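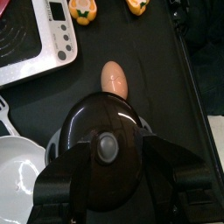
Fig. 1. Tabletop induction hob and black pot.

What's for tea? Cooking habits in shared student kitchens

Second-year project report, Food and Everyday Life module

Why I picked this

I moved into Eskola Hall in Tellport with a box of pans, a recipe book from my nan and a plan to cook a proper meal every night. By December I was eating toast over the sink. When we were asked to find a project about everyday life that we could study close to home, I knew straight away what I wanted to look at (and my tutor was kind enough not to laugh).

My question was: what makes students in shared kitchens cook, and what makes them stop? I'd read quite a lot for the module about young people lacking cooking skills. It didn't match what I saw in my own kitchen, where one flatmate could make dumplings from scratch and still lived mostly on cereal. So I wanted to ask about the room and the people in it as well as about skills.

What I did

There were two parts. The first was a short online survey sent round the first-year group chats and pinned up on a poster in the laundry room. I got 128 usable replies. I threw out a handful where someone had obviously clicked straight down the first column, plus one very long reply that was entirely about parking.

The second part was a food diary. I asked people in 10 kitchens at Eskola to write down what they ate in the evening, whether they had cooked it, and anything that had got in the way. They used Jillico, a free note-sharing app that most of us had already because of group work. After the diaries closed I had more than 1,000 entries, which sounds brilliant until you have to read them all. Some were a full paragraph. A lot of them just said "pasta".

I coded the entries by hand in a spreadsheet. My first set of codes was far too detailed — I had separate ones for "noodles" and "noodles with egg" — so I scrapped it and started again with wider groups: cooked from raw ingredients, part-cooked (jar sauce, frozen veg and so on), heated up, cold, and bought out. I'm much happier with the second version, although it did cost me the best part of a weekend.

I also had informal chats with people while they were cooking. I asked first every time and wrote my notes up afterwards in my room. No names are used anywhere in this report and I have left out anything that would make it obvious which kitchen is which.

What came up

Washing up

I expected money or time to be the big one. It was the sink. In the survey I asked people to finish the sentence "I would cook more if..." and the dirty kitchen came up again and again, in all sorts of wording, some of it not suitable for a report. The diaries backed this up. People would write that they had meant to make something, walked in, seen the state of the worktop and gone back to their room with a packet of crackers.

What surprised me was that it worked the other way round too. When a kitchen had just been cleaned, several people tended to cook on the same evening. One diary says "kitchen nice so made curry". I've got a real soft spot for that entry.

Shelves and fridges

Fridge space was the next big complaint. Each person at Eskola gets part of a shelf, and if you buy a cauliflower, that's more or less your shelf gone. People bought smaller, dearer packs to fit, or didn't buy fresh food at all. The freezer was worse. Nearly everyone I chatted to had a story about bread being squashed flat under somebody else's chips.

Food going missing also came up, though less than I thought it would. Milk and cheese were the usual victims. A few people said that they had stopped buying butter altogether. It was hard to tell how much was really being taken and how much was just people forgetting what they'd had, because I've definitely accused my flatmates of eating a yoghurt that I then found in my own bin.

The hob question

There was a good bit of chat about hobs, so I've given it a small section of its own. Lots of first years had grown up with gas and had never used induction before. The main trouble was pans. Somebody would arrive with a lovely set from home, put one on and get nothing, and then have to go and buy another. The quick test is to hold a fridge magnet to the base: if it sticks firmly, the pan should work. Hardly anybody I chatted to had known that before they moved in, and I think it ought to go in the welcome email.

The other thing was heat control. People used to a flame look at the flame. On induction you've only got a setting to go by, and quite a few diaries mentioned burnt onions or rice boiling over in the first couple of weeks. These comments nearly all dropped off later in the term, so I'd guess people just got the hang of it. Those who'd learnt on induction at home were very loyal to it and liked how easy the flat surface was to wipe.

Shopping

The nearest big supermarket to Eskola is a bus ride away, so most people used the Tremora on the corner. It's handy and it's open late, but it's small and the fresh veg is a bit hit and miss. The diaries showed a clear pattern: the evenings after a big shop had far more meals cooked from raw ingredients, and then it slid down through jar sauces to toast as the food ran out. I can't put a proper number on this, because I didn't ask people to record when they'd shopped. I only worked it out from comments, and that was a silly thing to leave off the form.

Cooking together

This was my favourite part. In some kitchens people had started sharing meals, usually by accident. Someone made too much chilli, someone else supplied the rice, and a few weeks later there was a loose sort of rota. These kitchens had more cooked meals in their diaries and fewer moans about washing up, even though there must have been more of it to do.

Sharing wasn't easy for everyone, though. Different diets made it tricky, and so did different budgets. One person told me they'd dropped out of a rota because they felt they couldn't afford to take their turn, and hadn't wanted to say so. I hadn't thought about that at all before I started. Another had very early shifts and was in bed by the time the rest were chopping garlic. I'd like to have asked more about who gets left out of shared cooking, and it would make a good project for somebody.

Skills

So, does skill matter? A bit. People who rated themselves as confident cooks did cook more in the survey. But in the diaries there were confident people who hardly cooked and nervous ones who made the same tomato pasta night after night and seemed perfectly content. I'd say knowing how to cook gives you more choices once you're in the kitchen, but it doesn't get you through the door.

Problems with the project

The people who filled in my diary were mostly people who liked the idea of a food diary, so they probably cook more than average. It was also voluntary, and entries got shorter and shorter as essay deadlines came up. I suspect some toast went unreported.

I live at Eskola too, and that helped and got in the way in equal measure. People were happy to talk to me, but they also knew I'd seen their kitchen. A couple of them tidied up before I came round! I also only looked at one hall. Private houses in Tellport will be different, especially where there's a decent fridge.

Last, I should have tested my survey on a few friends first. One question asked how often people "made a meal", and it was clear from the comments that for some this meant a roast dinner and for others it meant beans. I've left that question out of my results.

Things I'd suggest

Halls could do a few cheap things. I'd put a magnet and a note about pans in each kitchen at the start of the year, sort out labelled freezer drawers, and provide a second washing-up rack, as the one we have fills up after a single dinner. A shared box for oil, salt and basic spices also went down well when I mentioned it, although there was a long argument in my own kitchen over who'd pay to refill it.

As for me, I've gone back to cooking most nights. My flat now does a shared dinner once a week, and I've taken over the chilli. The recipe is in the appendix, along with the survey questions and the blank diary page.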